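Skercombe Household Help > Kitchen and Break Room > Surfaces

Sticky rings and chip grease on a gray cabinet top

Asked 24 May 2024

We have a low gray cabinet in the break area that was bought to hold printer paper. It now holds printer paper and everybody's lunch. People park drinks on it, leave, and come back for them at some later point in their careers. The top has pale rings that a damp cloth won't shift, plus a greasy patch near the front where the chips tend to live.

I've tried dish soap (a little better) and a Pundby melamine sponge (rings fainter, but now there's a shiny spot the size of my palm). The cabinet is a Vakano, six years old, and the leaflet says only "wipe clean," which I had sort of gathered. It's a flat, smooth gray finish and I can't tell if it's paint or some kind of coating.

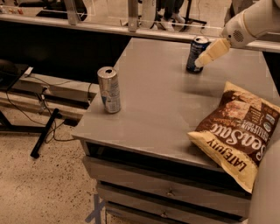 The cabinet top, with two cans and a bag of Late July Sea Salt tortilla chips.

What takes off dried soda without making more shiny spots? And is there anything I can put down that won't look like my grandmother's sideboard?

3 answers

Answer 1 (accepted, 58 votes)

Put the melamine sponge away. It's very fine sandpaper with good publicity, and the shiny spot is where it polished off the matte. That part won't come back.

For the rings, lay a cloth wrung out in warm water over them and leave it for 4 minutes. Dried soda is mostly sugar and it'll soften if you let it. Wipe, then go over it with a drop of dish soap on a microfiber cloth, rinse, and dry it properly. You may need two or three rounds on old ones. If there's still a mark after that, it's probably in the finish and you own it now.

Grease is a separate job. Use soap first, and if that fails, rubbing alcohol on a cotton pad, but try it on the back edge before you go near the front. Alcohol can dull some paints.

As for covering it, we got a plain gray desk mat from Menon last September and cut it down to fit. It looks like part of the cabinet, and it goes in the sink when it gets bad.

Answer 2 (3 votes)

Coasters.

Comment: We had coasters. They're in a drawer with somebody's fork.

Answer 3 (1 vote)

Baking soda paste works on everything, I use it on my stove. Also your chips are hanging off the front, so there go your crumbs, straight onto the carpet or whatever you've got down there. A bag clip and a bowl would fix half of this.

Comment: Don't use baking soda on a matte finish, please. Same problem as the sponge, only slower.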